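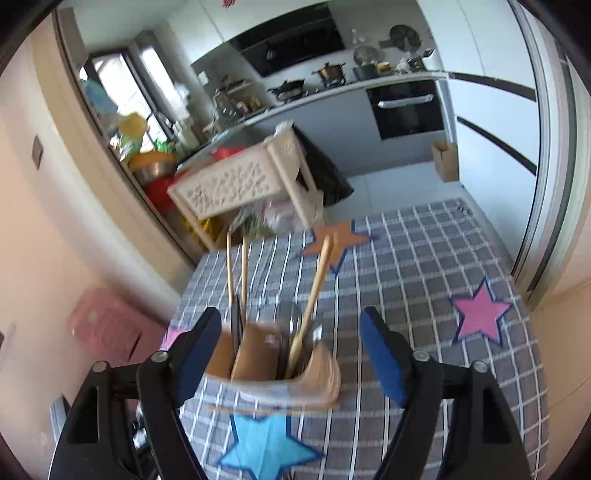

Kitchen and dining area check, Zanddale flats, ground floor
Inspected by: Rin Imai
Comments reviewed by: Leilani Montoya
Date: 24 Sep 2023
Form no. 2476

1. Utensil storage
Knives stored point down. Comment: to be kept in a separate block, out of the chopstick holder. Open.
Chopsticks and spatulas free of splits and mould. Pass.
Spare chopsticks replaced since August. Pass.

2. Baskets and containers
Supplier's label legible on new items. Pass.
Packaging film removed before first use. Fail. Film to come off, basket to be washed and dried before anything is stored in it.
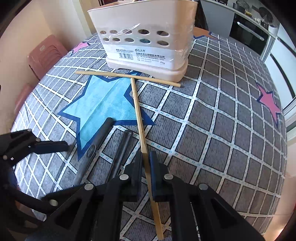

Item 2: basket marked LX3120, clear wrap still on, one chopstick lying in front, another held in the gripper.

Rims and vent holes checked for sharp moulding. To be done once the film is off.

3. Table
Cloth hangs clear of walkways. Pass.
Cloth wiped down after each meal. No log kept. Advisory.

4. Cutlery holder
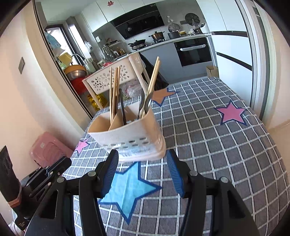
Drainage is the main point under this item. Standing water in the base marks wooden utensils and should be tipped out daily. The slots along the front of the white holder are small and need a brush, as a cloth will not reach into them. Spoons and chopsticks share the holder at present; acceptable, provided everything goes in dry.

5. Floor and cooker
Cooking oil kept off the floor. Fail. Move the bottle to a cupboard away from the hob.
Clearance of 300 mm kept between hob and any cloth or paper. Pass.
Route to the sliding door 1000 mm wide. Not measured.

Open items to be closed within 30 days. Send replies to L. Montoya, Brivham office.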